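**Striped tablecloth came out of the wash with a faded stripe and a grease spot, can I save it?**

Posted by Plamotov, March 12, 2024

Hi all! Long-time reader, I mostly hang out in the bread threads. I have a round cotton tablecloth that I bought last July at an outdoor market, and I use it pretty much every day because I'd rather wash a cloth than refinish a table. Last weekend we had people over, somebody dripped salad dressing on it (oil, vinegar, mustard, the works), and I threw it in on warm with a load of towels. The mustard is gone but the oil left a dark patch the size of my palm, and now I think one of the stripes looks paler near the hem than it does in the middle. I did put it through the dryer before I noticed, I know, I know.

So is the oil set for good? And is there any way to stop the color from going further? I'd like to get a few more years out of it. I've got dish soap, baking soda, white vinegar, and a tub of oxygen powder that might be older than my car.

---

**Hughes**

Oh, you can probably still get that out! I've rescued worse, and from the dryer too. Lay the cloth flat, dry, with an old towel under the spot. Work a little plain dish soap into it with your fingers (the clear kind if you have it, the dyed ones make me nervous on light colors), cover it with baking soda and leave it alone for an hour. Then brush it off, rinse from the back with the warmest water the tag allows, and look at it in daylight. Don't put it near the dryer until you're sure. Mine took 5 rounds once, a big butter stain on a napkin, and I was ready to quit after the third.

Skip the vinegar for the oil. It's fine for smells but it won't do much on grease.
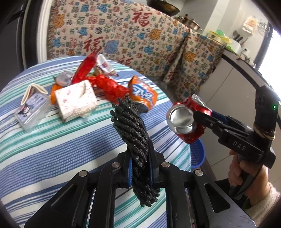
As for the fading, warm water plus a full load of towels is rough on any dyed cotton, and the hem gets the worst of it from rubbing. Wash it cold, inside out if it has a backing, on a short cycle with just a couple of light things. Blue, teal and white stripes like the ones on my round table are pretty forgiving, and the blue and teal are close enough that a little fading just blends in. Red next to white is where I'd worry! I also line dry in the shade and iron while it's still a bit damp, which keeps the edge from rippling.

If you do end up with a pale hem, you can turn it under and sew it again. You lose an inch and it looks brand new.

---

**Harkmont**

just buy another one. mine was 12 bucks

---

**Trustik**

Agree with Hughes on the dish soap, but I want to add something about that old oxygen powder. Once a tub has been opened and sat in a humid laundry room it gets weak, so test it: put a spoonful in a cup of hot water and see if it fizzes. No fizz, toss it. If it does fizz, try it on a corner of the hem first, then soak the whole cloth and not only the spot, or you'll end up with a clean circle that's lighter than everything else (ask me about my curtains).

Also check the tag for linen or rayon. Rayon gets really weak when it's wet and I wouldn't scrub it at all.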